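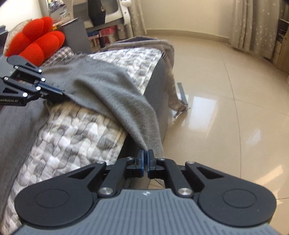 *Una esquina de la manta gris, pellizcada entre los dedos azules de la pinza. La otra pinza entra por la izquierda.*

## Manos, mantas y normas: galería comentada de la guía Gridemau

El borrador de la guía Gridemau para demostraciones con pinzas de mano ya circula en su versión 4, y en agosto me lo leí entero, las 40 páginas, con un lápiz y bastante café. Quiere fijar buenas prácticas para quienes doblan, estiran, recogen y ordenan cosas con una pinza en la mano para que luego un robot aprenda de esas grabaciones. La intención me parece buena. El texto, a ratos, parece escrito por alguien que nunca ha hecho una cama.

Reúno aquí dos imágenes del trabajo y mis notas al margen. Son opiniones mías, y donde me equivoque agradeceré que se me corrija con un argumento (la frase «así lo hace todo el sector» no me sirve).

### Lo que pide el borrador sobre telas

El capítulo de materiales blandos empieza con una definición de agarre válido: los dedos cierran sobre el material, el material no resbala y la persona no lo sujeta con ninguna otra parte del cuerpo. Hasta ahí, de acuerdo. Luego exige que el punto de agarre se elija «conforme al plan de tarea», y ahí empiezo a torcer el gesto. ¿Qué plan? Una manta no tiene asas. Quien trabaja coge la esquina que encuentra, y a veces la esquina se le ha metido debajo de un pliegue y toca buscarla.

En la primera foto la tela acaba en punta justo donde la aprietan los dedos. Es un agarre de esquina bastante claro, de los que el borrador pone como modelo. Mi duda va por otro lado: si solo se aceptan agarres así de claros, las grabaciones van a enseñar un mundo en el que las esquinas siempre se ofrecen solas. Maëlys Rolland, que coordinó la redacción de ese capítulo, me respondió por correo que los agarres torpes «se conservan, pero con etiqueta aparte». He buscado esa etiqueta en el texto. Está en el anexo 2, en una nota al pie, y nadie dice quién la pone ni con qué criterio.

Tampoco me convence la regla del reinicio. Tras cada repetición, la tela debe volver a «su posición de partida». Con una caja lo entiendo. Con una manta de pelo, la posición de partida es una idea bastante optimista: los pliegues caen como quieren, y quien la recoloca con cuidado cien veces acaba fabricando una manta amaestrada. Yo pediría lo contrario, que la norma obligara a variar el desorden inicial y a dejar constancia de ello.

### La habitación también entra en la norma

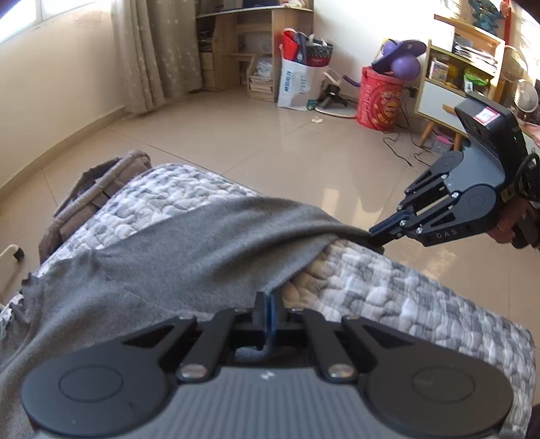
*Dos pinzas y una misma tela gris sobre el cobertor acolchado. Al fondo, bolsas, estantería y un cubo rojo con una bandeja encima.*

El apartado sobre el entorno es el más discutido, y con razón. El borrador distingue entre «espacio controlado» y «espacio doméstico», y a cada uno le pone requisitos. Para el segundo pide suelo despejado en la zona de paso, cables recogidos y ausencia de «elementos distractores». Miro la segunda foto con la lista en la mano. Hay cables negros por el suelo. Hay bolsas junto a la estantería, un ventilador de pie, dos bolas moradas en una bandeja sobre el cubo. ¿Son distractores? Para el redactor de la norma, seguramente. Para un robot que algún día tenga que estirar una manta en casa de alguien, eso es la casa.

Los cables son otra cuestión y ahí no discuto. Quien mira la tela no mira los pies, y si la persona lleva una pinza en la mano, tiene una mano menos para apoyarse. Lo que critico es que el borrador meta en la misma casilla un riesgo de tropiezo y una bola morada. Kinga Szilágyi, que trabaja en prevención y ha revisado más protocolos de los que yo leeré en mi vida, propuso separar las dos listas: una de seguridad, obligatoria, y otra de aspecto, voluntaria y corta. Le dijeron que se estudiaría. La versión 4 sigue con una sola lista.

Y luego está el brillo. El borrador pide evitar reflejos «intensos» sin decir qué es intenso. En las dos fotos la luz se refleja en las baldosas, y en la segunda la mancha de sol ocupa un buen trozo de suelo. Según cómo se lea la regla, habría que bajar la persiana, tapar el suelo o tirar la grabación. Según cómo la lea yo, basta con que se vean bien la tela y los dedos, y se ven. Una norma que dos personas sensatas aplican al revés necesita otra redacción, o un par de imágenes de referencia, que saldrían bastante baratas.

### Sobre las dos pinzas

El borrador trata el trabajo a dos pinzas en cuatro párrafos. Para tela es muy poco. Cuando se tira desde dos sitios a la vez hay preguntas bastante básicas que siguen sin respuesta:

- ¿Cuánta tensión es demasiada? El texto dice «la adecuada».
- ¿Se puede soltar una pinza antes que la otra? El ejemplo del anexo lo hace, el cuerpo de la norma lo prohíbe.
- Si una de las dos se sale de la vista de la otra, ¿vale la toma? Silencio.
- ¿Quién decide que una repetición está terminada?

Loïc Bouvier, de Roussel, defiende que esas cosas se resuelven con formación y que una norma no puede bajar a tanto detalle. Puede ser. Pero la misma norma sí baja al detalle de la altura de la silla de la persona que anota, y al color de la carpeta. Me cuesta aceptar que la carpeta merezca más precisión que la manta.

### El sello

Lo que de verdad me preocupa es el final del documento, donde se propone un sello de conformidad. Para obtenerlo habría que pasar la lista de comprobación Porex con 100 puntos sobre 100. Se puntúa la hoja firmada, la fecha, el nombre de la sala, el número de versión. Se puntúa muy poco lo que ocurre entre los dedos y la tela. He hecho la prueba con un ejercicio inventado por mí, una sesión de pega en la que no se doblaba nada, y la lista me daba casi todos los puntos antes de llegar a la página de agarres.

Se lo conté a Solène Chevalier y a Annick Ferrand en la reunión abierta de Prurnent. Chevalier cree que el sello servirá al menos para que los compradores de datos pregunten algo. Ferrand cree que servirá para que dejen de preguntar. Yo estoy más cerca de la segunda — y eso que me gustaría no estarlo.

### Lo que sí dejaría

Para que no se diga que solo protesto: el límite de tiempo seguido con la pinza en la mano está bien puesto, y el descanso debería ser obligatorio tal como aparece. La regla de no recortar los intentos fallidos, también. La de pedir permiso por escrito antes de grabar en una vivienda me parece incluso corta; yo añadiría que el permiso se pueda retirar después y que se diga hasta cuándo.

El plazo de comentarios sigue abierto. He enviado los míos con los números de párrafo, y cuando llegue la respuesta la colgaré en esta misma página, debajo de las fotos.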